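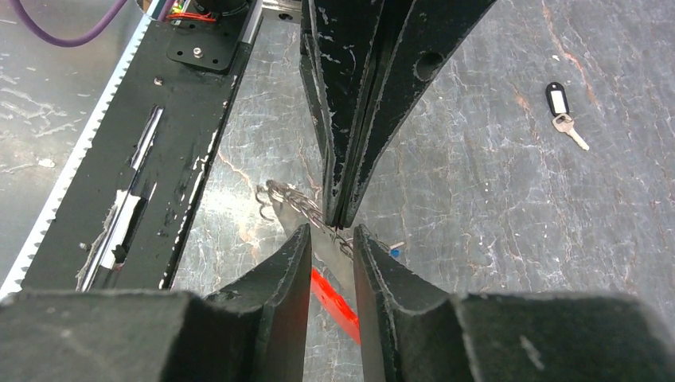
Moving the blog off shared hosting

24 October 2023

The old host put its prices up in June, so I have moved everything to a small virtual server at Warstead. The site is static now. Pages are built on my own machine and copied over with rsync, and only the files that have changed are sent.

The export held 552 posts and 2,753 comments. Posts converted cleanly apart from 13 with broken tables, which I fixed by hand. Comments were harder. The old system stored replies by internal number, and the numbers were missing from the export. Zohreh Kiani suggested matching on timestamp and author, and that placed 2,482 of them. The rest sit at the foot of their page in date order.

Old addresses redirect to the new ones with a 301. Feed readers should follow without any change, although Hauke Kasten tells me his showed every post as unread. The feed IDs had changed from http to https. I have put the old form back.

Search is gone for the time being. Comments are closed until I find something that doesn't need a database. Email still works, same address as before.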